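Flinard Trust opens enrolment for follow-up study in relapsed follicular lymphoma

19 October 2024

The Flinard Haematology Trust has opened enrolment for a follow-up study of adults whose follicular lymphoma has come back after first treatment. The study, known as Lyons, will compare two schedules of outpatient monitoring and will run at 8 hospital sites.

Follicular lymphoma is a slow-growing cancer of the white blood cells. Many people live with it for years, with spells of treatment separated by long gaps in which they need only to be checked. When the disease returns, the doctor and patient have to decide whether to treat again straight away or to keep watching. Practice varies from one hospital to the next, and the Trust says there is little agreement on how often patients should be seen in the meantime.

Lyons will divide patients into two groups. One will be seen in clinic at fixed intervals, with blood tests at each visit and scans at set points in the year. The other will have the same blood tests at a local surgery or health centre, report symptoms by telephone or through an online form, and come into hospital only when a result or a symptom calls for it. Patients in both groups can ask for an appointment at any time.

The main measure is the time from entering the study to the start of the next treatment. The team will also record unplanned hospital admissions, infections, the number of scans each patient has, and patients' own scores for tiredness and worry.

"We have been seeing people on the same timetable for a long time, and we don't have good evidence that the timetable is the right one," said Dr Teresa Ó Néill, consultant haematologist and chief investigator. "Some patients find the visits reassuring. Others tell us they feel well until the week before the appointment. We want to know whether the pattern of visits makes a difference to when treatment starts and to how people feel."

The study follows a review of hospital records carried out by the Trust, which covered 1337 patients. The review found wide differences in the gap between appointments, even among patients of similar age with similar disease. It was not designed to show whether one pattern was better than another, and the Trust has not drawn that conclusion from it.
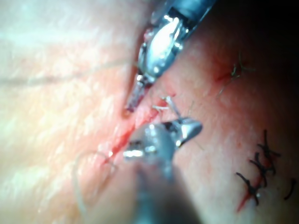

Will patients in the study have to change their medicines?
Lyons looks only at how patients are monitored, so medicines stay as agreed with the patient's own consultant. If treatment for the lymphoma is needed, the hospital team will choose it in the usual way, and the patient will stay in the study for follow-up.

Adults aged 18 or over can be considered if they have a confirmed diagnosis of follicular lymphoma, have had at least one earlier course of treatment and do not need further treatment at the time of joining. People whose lymphoma has changed to a faster-growing type cannot take part. Neither can anyone who is already in a treatment trial that sets its own visit schedule. Each patient will be followed for 48 months.

Patients do not need to be fluent in English or to have internet access. Telephone reporting will be offered at every site, and interpreters can be booked for calls as well as for visits.

Blood samples will be processed at the Trust's laboratory in Flinard, where a small portion of each will be stored for later research if the patient agrees. Ruairí Conneely, who heads the laboratory, said the stored samples would be used to look for traces of tumour DNA.

"That work is separate from the main question and the results won't be used to guide anyone's care during the study," he said. "Patients can say no to storage and still take part - it is a separate box on the consent form."

An independent safety group will review the data every 3 months in the first year. It can recommend that the study be changed or stopped if patients in either group appear to be coming to harm.

Kevin Tierney, who was treated for follicular lymphoma and advised on the design of the study, said the wording of the symptom form had been changed several times before it was approved. "The first version asked about 'constitutional symptoms'. I'd had the disease for years and I wasn't sure what they meant. It now asks about night sweats, fevers and losing weight without trying."

The first sites began screening patients in August. The remaining sites will open once local approvals are in place. The Trust expects to publish the full study plan on its website before the last site opens, and will report the main results after follow-up has finished in all patients.

People who think they may be suitable should speak to their own haematology team in the first instance. The study office cannot give advice on individual cases. Patients should not change or miss existing appointments while waiting to hear whether they can join.

Notes to editors

The Flinard Haematology Trust funds and runs clinical studies in blood cancers. Lyons is paid for in full by the Trust and has no commercial sponsor.

Interviews with Dr Ó Néill can be arranged through Fionnuala Dunne, press officer. Questions from hospitals about becoming a site should go to Cameron Kereama, study manager, at the same office.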